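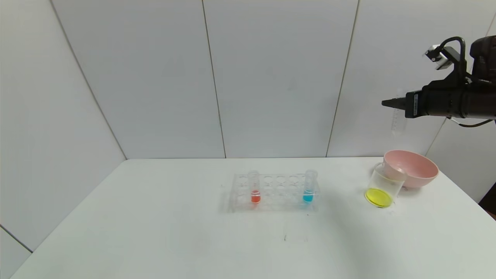
I keep getting told that color mixing is the perfect first science activity. Cheap, safe, "teaches itself." I have some doubts. Thread.

The card that comes with the Selletti starter set says red, yellow and blue make everything. They don't. Anyone who has run out of printer ink has seen the other three. But fine, it's a starter set, let's play along.

First complaint, and it's the color names. What's in the left tube is orange-red at best. The blue is turquoise. Yellow is the only one I'd call by the name on the card. You can't start from orange-red and turquoise and then act surprised when your purple comes out looking like dishwater.
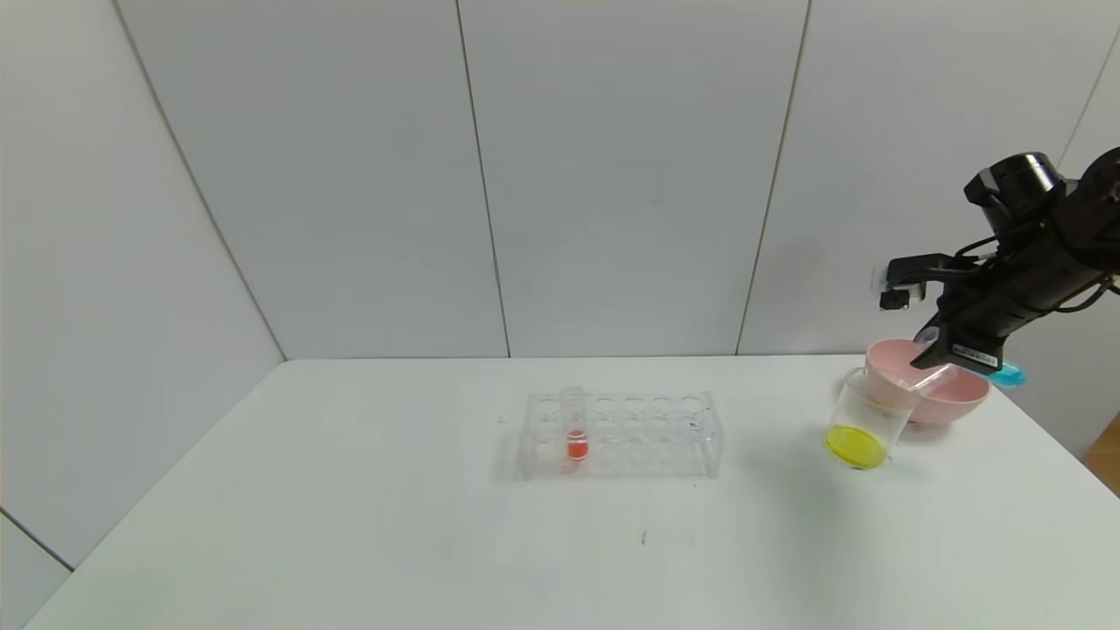
Posted by Urudora Bench Notes | 13/06/2021

Pouring from a beaker into a bowl. I get why people like it. Wide target, less mess. My problem is that a pink bowl is a terrible place to judge a color. Yellow over pink looks warmer before you've mixed in a drop of anything. Use white. The table is white, why isn't the bowl?

Someone is going to tell me the bowl is "just for catching the mix." Sure. Then where do you look at the mix? You look in the bowl. Everybody looks in the bowl.

The clear rack I have less to say against. You can see the liquid at the bottom of a tube straight through the front, and a solid one would hide it. It's also a lot of rack for the little that's standing in it, but you can say that of every rack ever sold.

Valtonen sells a set at 118 with the same idea and a thicker instruction booklet. I read the booklet. It spends a page on "observing" and never once tells you to write down how much you poured. A kid could do the whole thing and have no way of getting the same green again in July.

Measure it! If you have a graduated cylinder, use it. 70 ml of yellow, then blue a little at a time, and put the numbers on paper. Otherwise it's just pouring. Pouring is fun, I'm not against it, but don't sell it to me as science.
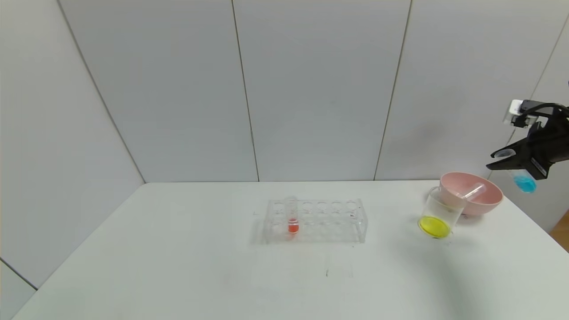 Arport Home Science Sheet, No. 2

Small cup for the blue: I was ready to complain and I can't. A clear cup is easier to tip slowly than a tube, and the blue is the one you want to go slow with. It takes over fast.

The rod or pipette or whatever you've got leaning in the bowl, though. If it's a rod, stir with it and then wipe it. If it's a pipette, rinse it between colors. The sheet says neither. I checked both sides.

Would I do it again? Probably, with a white bowl, a real red and a pencil. Would I pay for the deluxe refill? No. Item 931 in their catalog is food coloring in a nicer bottle as far as I can tell, and I'm open to being shown otherwise.

Replies are on. Please don't send me the slime one.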